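How do you set up burgers ahead so the buns don't go soggy?
Posted 20th May by Bukhari

I'm making burgers for a family lunch and want to get everything out before people arrive. Last September I put the tomato straight on the bottom bun and by the time we ate, the bread was falling apart. I have up to 10 people coming and a small counter. Do I build them all early or leave it in parts? And can the patties share a container with anything?

Trimico
Leave it in parts. Toast the cut sides of the buns if you can.

Pumo
I just buy better buns. Brioche is too soft for this. Never had a problem after I switched.

Gramura
Don't build early. I use clear containers and fan everything so you can pick up one piece without dragging the rest along. Buns get their own container. Lettuce and cheese can share. I put patties and tomato together too, patties at the back and tomato in front, but only right before eating, when the patties are cooked and the tomato slices have been drained on a paper towel. If yours have to wait longer than that, keep the hot meat separate and put the tomato in the fridge.

Line the serving tray with paper. Bottom bun first, then lettuce, then the patty with the cheese on it, tomato last. The lettuce goes directly on the bread and keeps most of the juice off it. Use a leaf with a ruffled edge and tear it to about the size of the bun. 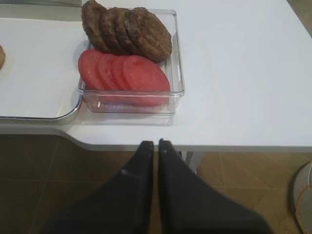
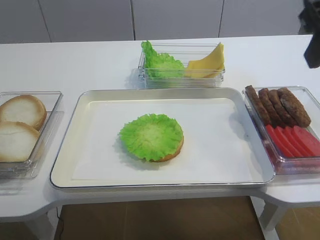
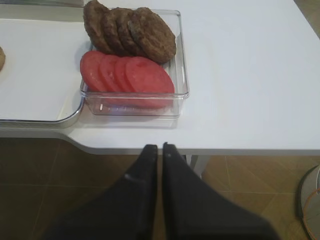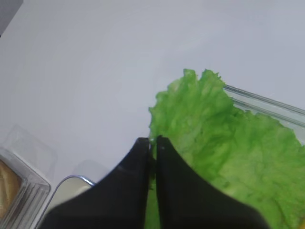 Dry the leaves well after washing or you will have the same soggy bread from a different direction. I spin mine and then roll them in a dish towel for 10 minutes. Salt the tomato at the table. For a small counter, keep the tray in the middle and the containers along the back and sides. You can finish 4 burgers at a time that way and hand them out before starting the next lot.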